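Print this page | E-mail this page

About Stivness

We service hand-held grippers, one model, the Palten. Makers say it needs no upkeep. We doubt that.

How we set one up

1. Check both yellow fingers by eye, then run a strip of paper between them. 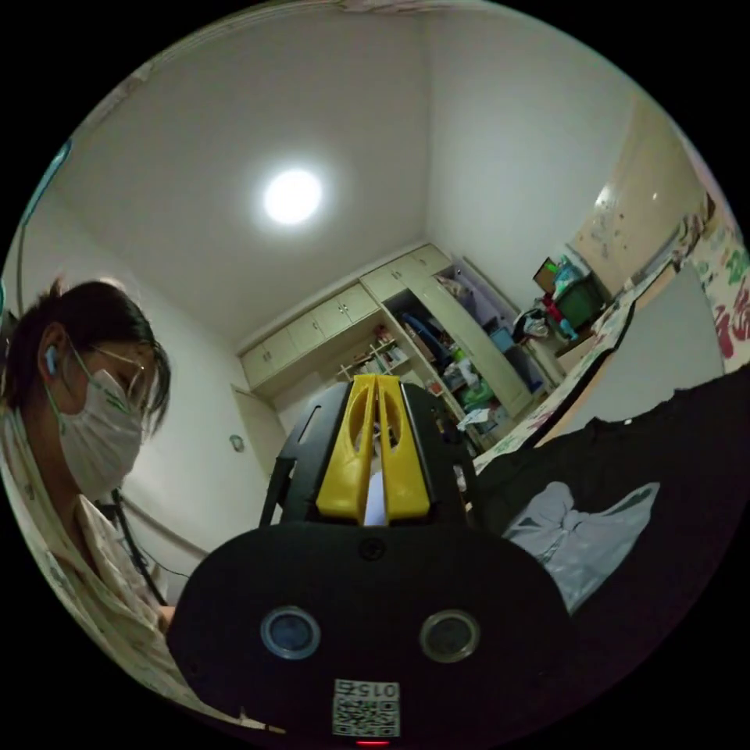 2. Wipe the two round lenses and read the label.

Leonor Paiva began this in Prulville after 30 "maintenance-free" units came back to her.

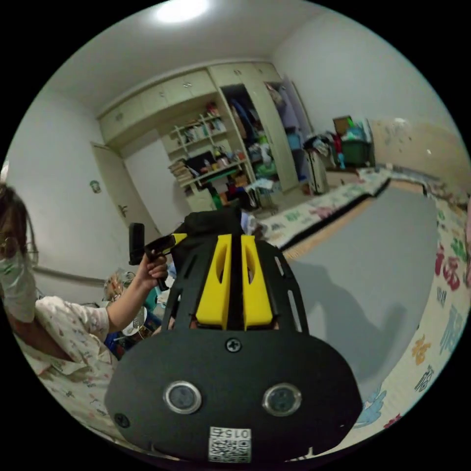 She still distrusts any gripper that passes first time, so each is checked again after 600 grips.
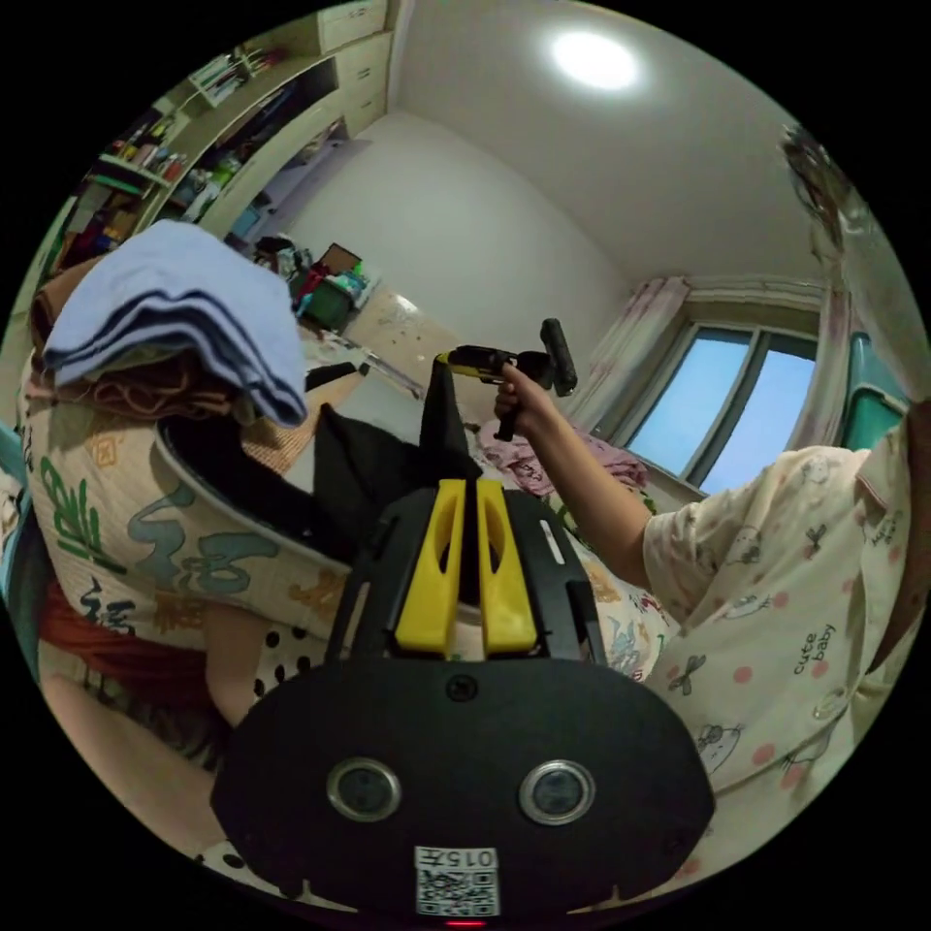

Repairs take 10 days. Anyone promising less is guessing.

Comments

Lie: Do you sell spare fingers?
Stivness: Yes, in pairs.

Contact | © Stivness | Back to top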